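About Us

Home / Shop / Refills / About Us / Returns / Contact

Who we are

Rimari sells soap, lotion, shampoo and dish liquid to people who already own a bottle. If you don't own a bottle, we can sell you one of those too, but we'd like you to check under the sink first.

The shop is on the harbor side of Sarkport, between a place that repairs outboard motors and a place that used to repair outboard motors. We opened in November six years ago, a fine month for a refill store if what you want is plenty of time alone with your stock. The first day brought in one paying customer, who wanted change for the meter and bought a bar of soap to be polite. She still comes in. She has never parked at that meter again.

How it started

Renata Alarcón had spent 13 years writing label copy for a company that made hand cream. Her job was to find new ways of saying the cream was creamy. One spring the company shrank the jar, raised the price and asked her for a sentence that made both of these sound like a present. She wrote it. It was a pretty good sentence, and she went home and felt bad about it for most of a weekend.

Then she cleaned out her bathroom cabinet and found 41 containers, most of them with a quarter inch of something in the bottom. She lined them up on the edge of the tub and did what anybody would do, which was put them all back. But the number stuck with her, and by fall she had signed a lease.

The name doesn't mean anything. We've been told it sounds Italian, Finnish and like a brand of tire. Renata wanted a word that was easy to spell over the phone, and then chose one that people hear as "Ramiro."

What we sell

The regular range is 20 products on tap, give or take whatever the supplier forgot. They come in big drums, you bring a container, we weigh it empty, you fill it, we weigh it again and you pay for the difference. Math is done by the scale. The scale was more expensive than our van.

Our own line is called Clorell and we make it in the back room in small batches. It's a plain line. There's an unscented one, a lavender one and one that smells like the inside of a cedar chest, which customers either buy by the half gallon or put down very quickly. We tried a grapefruit version in our second year. We don't talk about the grapefruit.

We also carry Yoo, a solid shampoo made by two sisters up the coast. It works well and looks like cheese. Please keep it out of the kitchen.
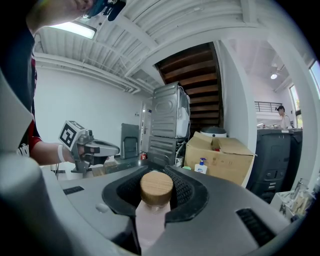

On the subject of containers, we take a relaxed view. People have filled up jam jars, a hip flask, a watering can and one very nice crystal decanter that had been a wedding present from a relative the couple didn't like. All we ask is that it's clean, dry and has some kind of top. If it used to hold motor oil, our neighbors would be glad to have it.

We do not refill containers that say they contain something alarming. We know you washed it. We know you know what's in it. The next person to open your cabinet won't.

What we believe

Every About page has a section like this, so all right.

We think most people have enough stuff and not enough of what goes in it. We think a soap should get things clean and then leave. We don't think you'll save the ocean by buying lotion from us, and we've taken down the poster that said so. It came free with the shelving.

We're also not going to tell you off. If you turn up with nothing and need dish soap tonight, we have a crate of donated bottles by the door, washed and sorted, and you can have one. Some of them have been around this town several times. There's a green one we're all quite attached to.

The people

Renata runs the place and does the ordering. She also still writes the labels, and they are now very short. The unscented soap says "Soap." She considers this the best work of her career.

The rest of us work the counter, mix the batches and drive the van on Thursdays to the farther end of the county, where we have 323 households on the delivery list and at least as many dogs. If your dog is on our list as "fine once he knows you," please be aware that we've read the same thing about a lot of dogs.

We hire from time to time, usually before summer. You need to be able to lift a full drum, or know somebody who can, and be willing to smell of cedar in your private life.

Visiting

We're open Tuesday through Saturday, ten to six. The door sticks. Push low down with your foot, everyone does. There's free parking behind the building and the famous meter out front.

Refills stop fifteen minutes before closing so we can rinse the taps. If you come in at five to six with nine jars we'll do our best to look pleased.

Wholesale and school fundraiser questions go through the contact form. Complaints about the grapefruit can go there too, though the batch is long gone and so is the receipt book.

Page last updated 05/04/2018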